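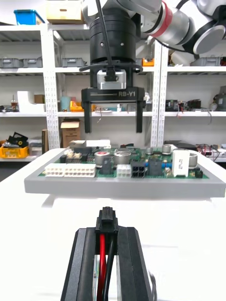 FLIVCOMBE, February

Boards and plugs: a bench gallery from the Hostent workshop

The bench at Flivcombe handles circuit boards that need their cables fitted, checked or replaced. Most of the work is small and is done close to the edge of a board, where the connectors are. This page collects one picture and the notes that go with it, for people who send us boards and for anyone setting up a similar bench.

A black plug on a red and a black wire, latch side showing, at the front edge of a green board. The board sits in a light-gray tray with a thick beveled rim.

The tray

Every board gets a tray before any cable goes near it. Pushing a plug home takes more force than people expect, and a board lying flat on a table will slide or tip. A tray should hold the board on all sides and leave the connector edge clear. We prefer light colors for trays and table tops. Small black parts are easy to find on them, and so are clipped wire ends.

Trays are wiped down at the end of the day. A stray bit of solder under a board can scratch it or press up against a joint.

The latch

Plugs with a ridged latch go in one way. Find the latch first, then turn the plug to match the housing on the board, and only then bring it forward. Turning a plug when it is already partly in is how pins get bent.

To take one out, press the latch down fully and hold it down while pulling on the plastic body. Do not pull on the wires. If the plug will not move, let go and start over – the latch has usually come back up halfway.

The wires

Red and black pairs are common and easy to mix up with each other. Color tells you what the maker of the cable intended, and it is worth checking against the drawing for the board. We have had cables come in with the two colors swapped at one end. They looked fine on the bench and would have been trouble later.

Leave some slack behind the plug. A wire that runs tight from the contact will work loose over time. Bend it a little way back from the body and never right at the crimp.

Long headers

A white multi-pin header made of two joined blocks runs along the front-left edge of this board. On any header that comes in joined blocks, look at the seam before fitting anything. If one block sits higher than the other, send the board back to soldering. A plug that spans the seam will not seat evenly.

Pins are checked from above and then from the end of the row. From the end, a leaning pin shows right away. Our log for the last Varnero batch lists 100 boards, of which 99 passed the pin check the first time. The other had a pin pushed over in shipping and was fixed in a few minutes.

Tall parts

Capacitors stand up well above a board like this one, and they get knocked. The cans are soft and they dent. Approach the connector edge from the front where possible and keep cables from dragging across the top. If a can is leaning, leave it alone and put a sticker on the tray. Pushing it upright can crack the joint underneath.

A few of the parts on power boards can hold a charge after the supply is off. Boards are discharged and measured before they come to this bench, and the measurement is written on the job sheet. A board with no number on its sheet does not go in a tray.

Order of work

Small plugs first, then the wide ones. A wide plug with a thick bundle of wires will cover the small sockets next to it, and after that there is no good way to reach them. On the Henriques job the drawing listed 19 plugs in the order of their part numbers. We renumbered them from the smallest to the largest and the work went faster.

When the last plug is in, each one gets a light tug on the body. After that the board is moved to the test shelf.

Spare parts

Loose housings and contacts are kept in lidded boxes, sorted by pitch and then by number of positions. We buy contacts 800 at a time. Old housings with tired latches go in the scrap box and are not reused, even for testing – a plug that backs out during a test wastes more time than a new housing costs.

Sending us a board

Please pack it in an antistatic bag with its cables removed and bagged separately. Include the drawing if you have it. If you don't, a clear photo of the board with the cables still in place will do.

Share this gallery
14 shares | 3 comments

Last updated: February

This site uses cookies to remember your settings. By continuing to browse you agree to their use.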